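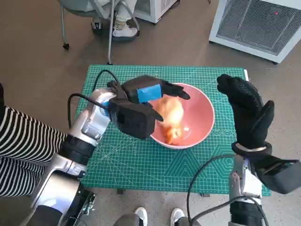 The pink bowl on its cutting mat, Studgate open day, Nov 7, 2018.

Studgate opens its doors once a year, and I had been meaning to go since a friend came home from the August preview talking of nothing but the bowls. It costs you a drive out past Flernbridge and a car park designed by someone who cycles.

The ground floor is crockery. Rukhsana Swati took our group through the glazes, and had firm views on pink. The bowl on the mat is paler at the rim and closer to salmon inside, a colour I last saw on my aunt's bathroom suite, though it looks a good deal better under food. The food in question was orange and soft, and our group split over it. I said chicken. A man from Dokness said bun, and said it again at the lift.

I was just as taken with the mat. It's the green self-healing sort with a white grid and rulers along the edges, the same thing I have at home under a pile of unfinished quilting, and it had been laid straight on the floor. I have never thought to measure my lunch, but the option is there.

Upstairs is the kiln room, 421 shelves of it according to Wai-kit Mok, who runs the place and likes a number. They fire 800 pieces in a good week. He was less forthcoming about a bad one.

The tea room does a decent Acuña roast and three kinds of slice. Have the lemon. The shop sells seconds by the door – I came away with three bowls, none of them pink, and a jug that leans.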